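About us

Numico Tennis Balls - used balls, sorted and sent on

Numico is a small company in Astcombe. We collect tennis balls which clubs do not want any more, we check them one by one, and we send them to people who still have a good use for them. The company was started by Ifeanyi Onuoha, who played for many years at the Okonkwo courts and did not like to see full bags of balls go in the rubbish every February, when the club opens its new tubes.

Today we collect from 46 clubs and schools. In a normal month about 2000 balls come through our door.

How we check

Every ball is looked at on a plain, light surface, so that the colour and the felt can be judged well. We look first at the felt, then at the seam, and after this we press the ball and let it fall from the height of the shoulder. We accept all makes. The printed name is not important for us, but we write it down, for the reason that some schools ask to have the same make in one bag.

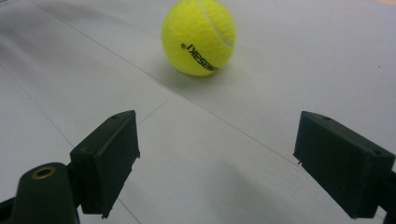
Where the balls go

The best ones go to schools and to beginners' groups, in net bags of 51. Balls with less bounce go under the legs of chairs in classrooms - we cut the cross for you if you ask this in your order. The balls with worn felt are sold cheaply to dog owners, who are not so strict.

We also supply Plevudau, the summer tennis camp for children. Last season they received 242 bags from us, and they have already asked for more.

Give us your balls

If your club has old balls, please keep them dry and write to us. We come with our van to Astcombe and all villages near it. From other places you can send them by post, and we will return the cost of the parcel when it is a full box.

Our door is open in the mornings until noon. Please ring the bell two times, the workroom is at the back.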